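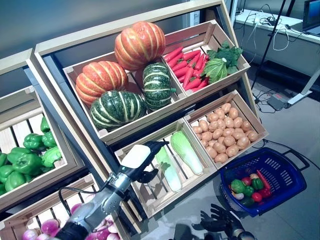
We've finally put in the order for our second picking robot, and I can tell you the budget meeting went on a good deal longer than the tea did. The short version is that Pidano will be getting another two-armed unit from Nishad before the autumn, plus a service plan, plus a frankly enormous quantity of pretend vegetables.

For anyone who hasn't been following along, Pidano is the small outfit I work for, and our job is testing kit for grocers who want baskets filled for online orders without sending a person up and down the aisles all day. The practice stand is where most of that happens. It's a tiered thing with light wooden crates, much like you'd see outside a greengrocer's, with pumpkins and carrots up top and napa cabbages and potatoes underneath. All artificial, so you can leave the lot out over a bank holiday and come back to the same cabbages. The robot picks, the shopping goes in a blue basket, and then somebody puts it all back and we start over.

I was the one asked to draw up the spending plan this year (I missed the meeting where jobs were handed out, so fair enough). I went in thinking the robot would be the big argument. Most of the shouting was about hands.

Black jointed hands with proper fingers cost more than the simple two-pronged sort, and they need more looking after. On paper the cheap ones win easily. But a napa cabbage is a long, awkward lump of a thing, and a potato at the bottom of a full crate is worse, and the grocers we talk to sell both. We borrowed a pair of the simple ones in March and had a good go with them. They were lovely on carrots. On the pumpkins they were hopeless, and I've got a dent in my shoe to prove it. So we're paying for fingers on both arms again, and I'm at peace with it.

What I hadn't planned for properly was spares. Last year we put down one line for "parts" with a number somebody had plucked out of the air, and it was gone by spring. This time I went back through the job sheets and added up what we'd really used. It came to 144 separate items over the year, mostly fingertip covers and little screws, with a few cables and one wrist joint that made me wince. That gets its own line now, and so does the cable tidying, which sounds daft until you've seen the floor by the laptop table. We've got black leads running all over the place there and I've been on at everyone about it for months. There's money for proper floor covers in the new plan – not much, but it's there in writing.

Then there's the question of where the second robot goes. Our room is fine for one stand and one machine. With two, you need clearance round both sets of arms, a second table for the laptop, and enough space for a person to reach in and reset the crates while the other one is still going. We measured up with masking tape on the floor, which was the most fun I've had at work this year, and we're going to have to shift the shelving and lose the sofa. I'm told the sofa was only ever temporary. It has been there longer than I have!

We did look at renting. Niltine offered us a lease for 18 months with the option to hand the thing back at the end, and I was quite keen for a week or so. The monthly cost was sensible and they'd have dealt with repairs. The snag was in the small print about changing the hands over. Any swap had to be done by one of their engineers and booked ahead, and we change ours whenever a trial needs it, sometimes twice before lunch. If your work is steadier than ours I'd still say have a look at leasing, it's a much gentler way in. For us it would have meant a lot of sitting about.

The pretend veg deserves a mention, because it's the bit everyone laughs at and it isn't cheap either. We've ordered 1,338 pieces from Pendum, who make them for shop windows and cookery sets. I know how that sounds. But we're filling a second stand, topping up the first, and building a box of oddities so the robots don't only ever meet one shape of turnip. Decent ones have a bit of weight and the right sort of surface. The bargain ones I tried first were so light that the peppers rolled off if you closed a door too hard, and there's not much to be learnt from that. I asked for a mix of sizes in everything, and extra potatoes, since those are the ones that go under the radiator.

We did talk about using real produce too, and there's a small pot set aside for it. Real greens bruise and leak and go off, and they're what the customers will want picked in the end, so we'll do a run with them once the new stand has settled in. I've budgeted for up to 100 of those sessions over the year. Whatever's still fit to eat goes home in people's bags, so expect a lot of soup round here.

If you're putting together something similar, the thing I'd pass on is to write down the dull bits first. I started with the robot and tried to squeeze everything else in after, and had to tear the whole plan up. The second go started with floor space, power sockets, spares, training time and the hours spent putting vegetables back in crates, and the robot went in last. That version got signed off with only one change, and the change was to the biscuits.

Training time is the one I'm still nervous about. Two of us know the current machine well, and the plan has us teaching three more over the summer while we keep our ordinary trials going. Nishad are including a few days of help when they deliver, and I've asked for those to be split up so we can come back with questions once we've made some mistakes of our own. They've said yes in principle. I've asked for it in an email as well.

Delivery is pencilled in for August, with the new stand going up a little before that. The shelving has to move first, and the sofa is free to anyone who can collect it.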